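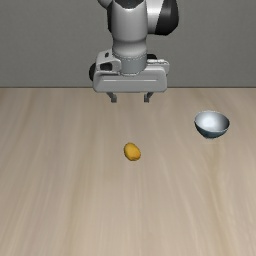
Fruit and a bowl, on a wood-grain table.

11th May

I have been trying to give up buying mangoes by the box and it is not going well.

The trouble started in December, when a shop called Fiston opened at the bottom of our road in what used to be the carpet place. It sells phone cards, rice in sacks you could sleep on, and fruit. I went in for an onion. I came out with a box of mangoes and no onion, and had to go back, and the man at the till was very decent about not noticing.

Until then I had thought of a mango as a thing you buy once a year from the supermarket, keep on the windowsill until it goes from cricket ball to soup in one afternoon, and throw away feeling guilty. I was brought up in Urkville, where the fruit bowl held apples, and where the apples were mainly there to stop the bowl blowing away. We had a tin of mango slices once. It stayed in the cupboard so long that it moved house with us.

So I have had some catching up to do, and like most people who come to a thing in middle age I have become unbearable about it. I have read that people have been growing mangoes for 4000 years, and I have repeated this at two dinners. I own a cookery book, bought for its smell more than its contents, which claims to reprint a pickle recipe from 1781. The recipe calls for green mangoes, a great deal of mustard, and "a cool cellar", and ends without saying when you may eat it. I made it in the airing cupboard, having no cellar. We don't talk about the airing cupboard.

What I can pass on is modest. Colour tells you very little, as some kinds stay green to the bitter end and some are yellow while still hard enough to knock in a tent peg. Smell the stalk end. If it smells of nothing, wait. If it smells like a mango, you have until teatime. Press gently near the top with the flat of your thumb, and do it at home, because shopkeepers can hear it happening from the back room.

Paper bag or no paper bag? I have done both. The bag does speed things up, and with a banana in it speeds things up so much that I once missed the whole event by going to the dentist. These days I leave them out on the table where I can keep an eye on them, in one layer, and put them in the fridge the minute they give.

Then there is the cutting. The hedgehog method, where you score the cheek and turn it inside out, is very pretty and leaves a good third of the fruit on your jumper. I slice off both cheeks, scoop them with a big spoon, and eat what's left off the stone over the sink with the door shut. A mango of 500 grams gives me up to 300 grams of flesh on the scales, and the rest is skin, stone and whatever I have had to floss out.
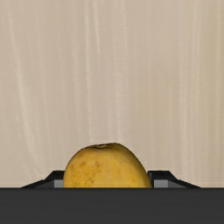
Can you freeze a ripe mango?
Cut it into chunks first, freeze them spread out on a tray, then tip them into a bag, and use them for smoothies or cooking as they go soft when they thaw.

I learned the tray part after making one solid yellow brick that had to be dropped on the back step to get anything off it.

My other supplier is Mahmoudi, across from the station, who get theirs in a fortnight later and wrap each one in a little foam sock. I now have a drawer of foam socks. I am sure they will come in useful, and so far one of them has protected a light bulb.

There is also Odo, the café next to the library, which does a mango and lime thing in a glass for the price of a small box of mangoes. I have had it four times. I keep ordering it to check that it isn't worth the money, and it isn't, and the lime is very good.

Fiston say the next lot are due any day. I only need an onion.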